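Thread: Kitchen cabinets, repaint or replace? Moving sale money is tight

toledoporch
Posted 7:40 pm

OK so we closed on the place in Toledo in November and the kitchen is the one room I can't leave alone. Cabinets are original to the house as far as anybody can tell, solid doors, decent hinges, and a finish the color of weak tea. I got a quote of 900 just for new doors on the upper run (not even the boxes!) and I nearly choked. Painting them myself would be way less, but I've never painted anything fancier than a bedroom wall. Has anyone here done it and been happy a year later? I keep reading horror stories about chipping.

mudroom_mel
Posted 7:58 pm

Paint them! I did mine two winters ago and they still look great. Degrease, sand, prime, sand again, two thin coats. I used the Juris bonding primer and it stuck to everything, including my dog. The only chips I have are by the trash pull-out, where everybody kicks it.

cillell88
Posted 8:15 pm

Going to disagree a little. Painted cabinets look great until you actually cook in the kitchen. I painted ours at the old house and the doors near the stove went yellow and kind of tacky within a year. If the doors are solid wood I'd strip one and see what's under there before you cover it up forever. You can always paint later, but getting paint back out of the grain is miserable.

mudroom_mel
Posted 8:22 pm

@cillell88 what did you use though? Oil paint yellows, everybody knows that. Waterborne enamel doesn't do it nearly as bad.

cillell88
Posted 8:31 pm

It was oil, fine. I still say tacky is tacky and I'm not going through that again.

halfbath_hero
Posted 8:49 pm

I'm in the paint camp, but please don't rush the drying. Mine felt dry after a few hours, so I hung the doors that same night and every single one stuck to its bumper. Had to peel them open in the morning. Now I tell people to leave the doors off for 8 days if they can stand living with open shelves.

White is also a really forgiving color if you're new at this. Touch-ups disappear. I like it on a tall cabinet with a glass door and one plain little round knob, no fancy pulls.

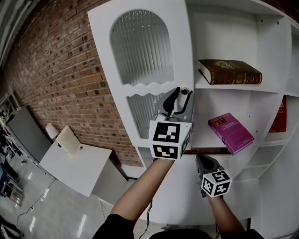

Do you have to take the doors off to paint them?

You'll get a much better finish if you do, because the paint levels out when the door is lying flat. Put a piece of masking tape in each hinge cup with a number on it and write the same number inside the cabinet, or you'll be playing matching games all weekend.

toledoporch
Posted 9:05 pm

Ha, I would absolutely have skipped the numbering. OK, what about knobs? Mine are those brassy things with the backplate and there's a ring of crud under every one.

tosach_tiles
Posted 9:20 pm

Pull them all and soak them in warm water and dish soap before you spend a dime. We bought a box of Tosach knobs, 70 of them for the whole kitchen and laundry, and then I cleaned up the old brass ones and liked those better. Box is still in my garage. If you do switch to a single-hole knob, check whether the backplate was hiding a second hole. Wood filler is fine under paint, not so fine if you end up going the stripping route.

cillell88
Posted 9:34 pm

Which is one more reason to strip a test door first, just saying.

mudroom_mel
Posted 9:37 pm

You're never going to let this go, are you :)

toledoporch
Posted 10:02 pm

Going to try both! There's a skinny door over the fridge that I can sacrifice. I'll strip the back of it this weekend, and if it's ugly under there I'm buying primer. My whole budget is 600 including brushes, so somebody talk me out of renting a sprayer.

halfbath_hero
Posted 10:11 pm

Consider yourself talked out of it. You'd spend longer masking the kitchen than painting it. Get a good foam roller and an angled brush, and cover your countertops.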